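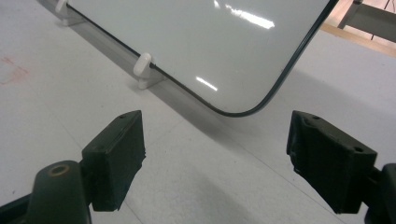 What I'm buying for the bench in 2020

Jan 22, 2020
4 min read
Filed under: Workshop, Robots, Money

Search this blog

I have put off writing down a budget for the gripper work for most of a year, and it has cost me. Last year I bought things when I ran out of them or when they broke, and when I added up the receipts at New Year the total was well over what I would have agreed to in advance. So this year there is a list, and a limit. The limit is $900, and it has to last until the end of December.

The job itself hasn't changed. I use a hand-held gripper to practice simple handling tasks, and right now the task is a flat glossy panel with rounded corners that sits in two white plastic supports. The supports keep the edge up off the table, so there is a gap under the rim to work with. A shiny panel is a hard thing to start with. The reflections move every time the light or the camera moves, and I wanted to plan the spending around that.

Fingers

These come first. The inner sides of mine look rough, and the right one has an irregular, worn-looking edge along the padding. I have priced two options. Pfeiffer sells a finger set at $110 a pair, ready to bolt on. Gisela Ruppert, who I used to share a shop with in Letville, will cast pads to my shape for $18 a pair if I order at least 4 pairs and send her the mold. That's $72, and I don't have to replace the fingers themselves. I'm going with Gisela. The drawback is the wait, because she only pours when she has enough orders together.

Lighting

The panel throws bright white patches back at me from overhead, and there is no point in a better camera until that is dealt with. I looked at polarizing film, a tent, and plain diffuser panels. Kha Vương lent me a diffuser for a weekend and it was good enough that I'm buying two, with stands. $140 for the lot. Film is cheaper but I would be cutting and taping it forever.

Table surface

I went back and forth on this one. The top I use now is pale and marked. There are some reddish-pink smudges on the left that I have scrubbed at with three different cleaners, and fine lines running across it. None of it stops the work, but I'd like a surface I can swap when it gets too bad. Sotham will cut a matte sheet to size for $65 plus delivery. I've put down $85.

Supports

The slotted kind with the upright tab is fine. I want more of them, in more slot widths, so I can try thinner and thicker panels. Eifion Prosser has a printer and has offered to run them for the price of the plastic. I have written $30 and will probably owe him lunch.

Camera

This is the big one and I am still not sure. The Ernen unit that Minoru Kaneko recommends is $390 with the mount. I could keep going with what I have. Focus falls off toward the back of the table, so the farther support comes out softer than the near one, and I don't know yet how much that matters. I'm leaving the money in the budget until April and then deciding. If the diffusers fix most of my trouble, it goes to spare parts.

Spares

Screws, pins, a second set of links, cable. Last year this was the line that got away from me, with 11 separate small orders and shipping on nearly all of them. This year it is one order, $120, placed in February.

That comes to $837 and leaves $63. I know from experience that $63 will be gone by summer.

Two things I decided against. A powered gripper would use up everything and then some, and I don't need one for what I'm doing. I also said no to a used arm that Ilham Manurung found for me. The price was fair, but it would have needed a controller, a stand and a bigger table, and those weren't in the price.

Pads get ordered this week, lights after that. I'll post the receipts in April along with whatever I decide on the camera.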